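Flarkia bench arm, set-up guide for kitchen crews
Section 9: First shift with the arm

Read this before you power up. Takes a few minutes. Prengate sites only — other sites use the Sakunis sheet.

What changes for you

The arm takes over board work: picking up small items, setting them down, passing along. You keep knives, hot pans, tasting and plating. Breaks stay as rostered. Prep hand becomes "arm lead" for the shift, same hours, one extra check at start and one at close. Log both.

Setting up

1. Cooktop off. Check the knobs yourself, don't take the last crew's word.

2. Board flat on the bench, back from the front lip. Wipe under it first or it'll creep.

3. Run the reach test in the simulator. Pick the Jin kitchen layout. Forearm should pass over the cooktop and the gripper should come down low over the board, beside the toaster.
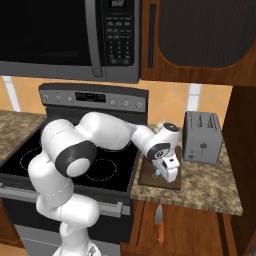

4. Happy with the path? Save it. Name it with the shift, not your own name.

5. Send to the real arm at 18 per cent speed. Stand clear, stop button in hand.

6. Full speed only after 9 clean passes in a row. One bump and you start teh count again.

Caution: never reach across the range while the arm is live. Press stop, wait for the tone, then reach.

Note: grip pads get swapped at 1,000 picks. The counter's on the home page, warning comes up with 100 to go. Spares in the drawer under the charger.

At close

7. Park the arm, lock the screen, fill in the log. Anything odd goes in the log too, even if it sorted itself out. Next lead reads it befor step 1.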